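Workshop notebook, February, 9.40 in the morning

Kit repairs for Brurwood, batch two

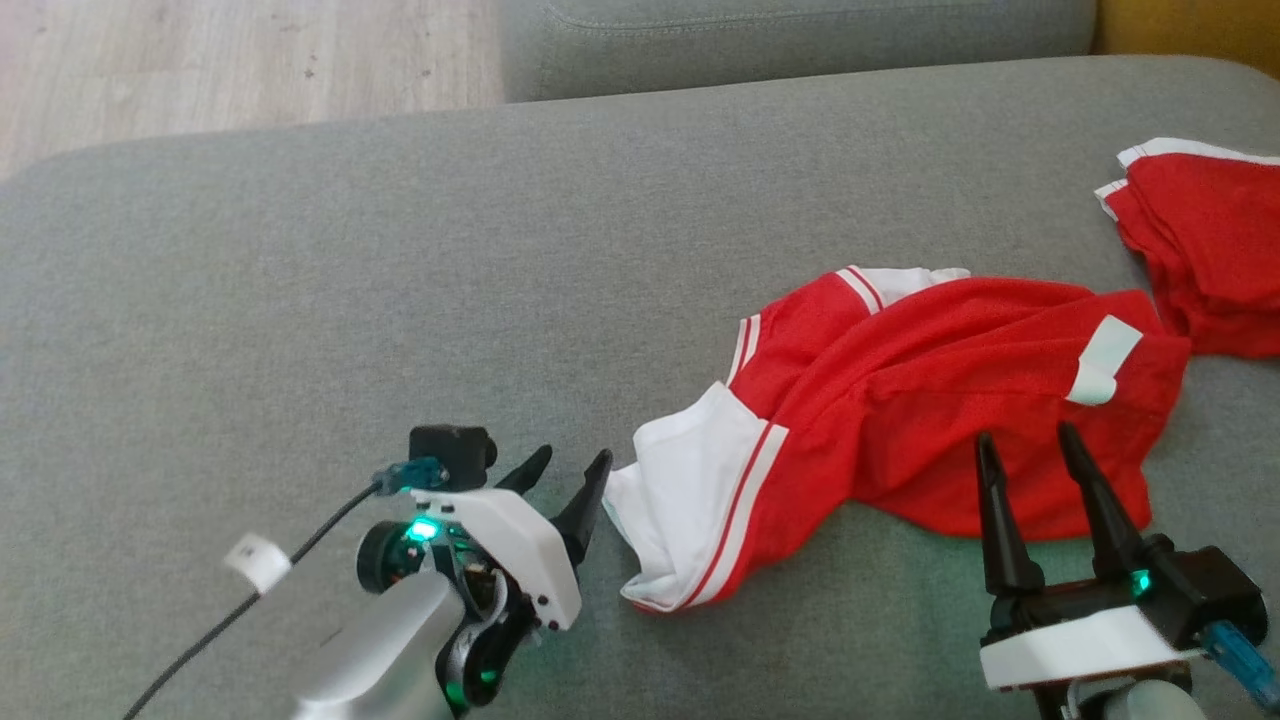
Red shirt with the pinstripe panel, on the sofa.

Right, thread trials. The Brurwood lot want their numbers to stay on this year, and I can't blame them! Last season I used the Romaniuk polyester for everything and it puckered on the stretchy mesh (fine on the collars, horrid on the backs), so I've had the Holter thread out since eight and I'm trying it on offcuts before it goes near anybody's shirt.

First go, straight stitch, tension where I normally leave it: wavy as a lasagne sheet. Dropped the tension a notch, swapped to the ballpoint needle and it lay down nicely. Then I got cocky and sped up and it skipped four stitches in a row. Slow it is, then. Narrow zigzag is the best of the lot so far, with tissue paper underneath -- it tears away clean if you pull along the seam and makes a right mess if you pull across.

Fedir Lytvynenko rang about the invoice. He's got us down under job 2596 and it should be 2631, the first one was the curtains for Ponditz. He says he'll change it. I've written it on the inside of the cupboard door as well, next to the machine oil order (still not come).

Washed two offcuts at forty to see what the zigzag does. One has gone a bit fluffy at the end where I didn't backstitch properly, my fault. The other looks the same as when it went in, so I'm happy to carry on with that setting. Will put both through again tonight with the towels.

Cone of Holter red weighed 517 g this morning, cardboard and all. I want to weigh it again when the batch is finished so we can quote properly next time and stop guessing!

To do: more ballpoint needles, size 80. Ask Brurwood if they want the hems done while I'm at it. Find the good snips -- whoever had them last, please put them back on the hook.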